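**Helmet swap returns to Trernuneck hall**

The ever-popular gear swap is back at Trernuneck on 03/04/2018, and organiser Krystyna Kalinowski is as pleased as anyone – she says last October's day found new homes for 146 pieces of outgrown and unloved gear, and she'd dearly love to beat it.

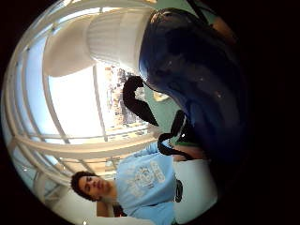 Bring whatever has been sitting in the cupboard, so long as it's clean and in good order. Straps get a proper going-over at the door, and loose black ones like these, dangling from something big, shiny and navy blue, are easy to check. Entry is $2 and the kettle will be on.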